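Two-Arm Bench – Project Gallery
Clurbridge Robotics Club, spring term

The two-arm bench is the club's main project this term. Two tabletop arms share one rail, and the task is to sort small packaged goods between containers under shared control. Mechanical work is led by Kgomotso Mkhize and Rok Berisha. Software is led by Funmilayo Danladi. Petronella Oosthuizen supervises and signs off any change to the power wiring.

Joint targets are sent at a fixed rate from one desktop computer. Each arm has its own bus, so a fault on one side does not stop the other. The software limits for each joint are kept in a plain text file and loaded at startup. Members who change a limit should note the old value in the bench log.

The first version of the task used foam cubes only. Mbali Makhubela proposed moving to store packaging in order to test grasps on soft and shiny surfaces. Snack bags deform when the fingers close, and the grip threshold tuned for foam does not carry over. Torque readings are now logged on every attempt, with a limit of 325 on the gripper channel and 775 on the shoulder – both in raw controller units.

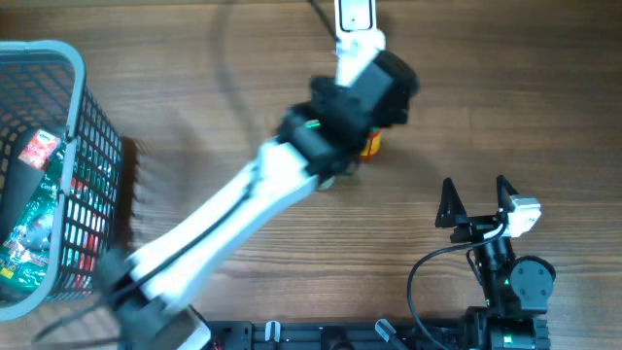
White-and-black arm extended past the mesh basket, with a small red-and-yellow item near the gripper. The second arm is folded at right, fingers up.

Arm-to-arm clearance is handled in software. Each arm is assigned a zone of the table, and the center strip can be claimed by one arm at a time. The claim is released when the wrist has left the strip or after 1000 milliseconds without motion, at which point the program returns to its idle state and waits for an operator.

Cable routing is still under review. The current layout leaves slack at the wrist for full rotation, but the loops need checking before each session. Rok is drawing a printed clip for the upper link.

Run 399 is the last one recorded with the old calibration. Logs from later runs should not be merged with earlier ones. Both sets are stored on the club drive under Wosau, the project's working name.

The next build review is in May at the Lambert workshop. Members who want bench time before then should sign up with Funmilayo.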